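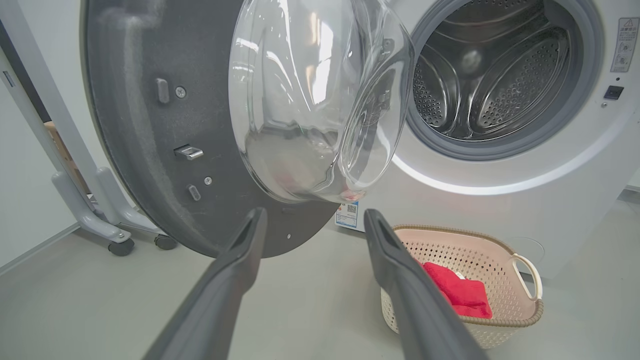

wrist cam, washer task, door open, red cloth still in the basket

Teleop laundry demos: who closes the door?

gasket_gus
ok so Utomora arm, leader/follower setup, front loader. task is cloth from basket to drum, then shut door. 336 demos in as of Wednesday and I'm stuck on one thing. door swings out left and the glass bowl bulges right into where I want to bring the wrist through. Half my demos I go in wide from the right, other half I sneak past the glass. policy averages the two and drives at the door. anyone?

mlapst
Pick one path. Throw out the rest. seriously, mixed strategies killed my dishwasher set too

gasket_gus
that's like half my data tho

mlapst
yep

pinchpoint40
disagree with mlapst. keep both, just make the approach depend on where the basket is. basket right of the door = go wide. If the operator picks by mood the model can't learn it, if he picks by something the camera sees it can. I run 1,109 episodes on a dryer with two approaches in there and it's fine

mlapst
Fine on what, a diffusion head? gus didnt say what he's training. plain regression will average no matter how nice your rule is when the basket's near the middle

gasket_gus
plain regression yeah. should of said

pinchpoint40
ok then mlapst has a point. switch the head before you delete anything

shirin_n
Different question, are you doing the whole thing in one take? We split ours. grasp cloth, insert, close door, separate demos, 40 of each to start. Closing the door by remote is miserable with no force feedback, I kept shoving way past the latch. ended up doing that part kinesthetic, hand right on the arm, just walk it round the arc. much cleaner

gasket_gus
one take. door part is where I mess up most, yes. can you mix hand guided and teleop in one set?

shirin_n
we do. watch out for your own hand in the wrist view. Replay the joint trajectory after and record the cameras on the replay, not while you're holding it

pinchpoint40
replay on a door is asking for it imo. door's never at quite the same angle twice

shirin_n
mark the start angle with tape. 5 minutes

mlapst
also slow down near the glass, it's all glare from that cam. My depth was garbage on anything shiny so I went rgb only

gasket_gus
rgb only here too. ok plan: new head first, same data. then redo the door by hand w/ tape. will post numbers if its not embarrassing

shirin_n
post them anyway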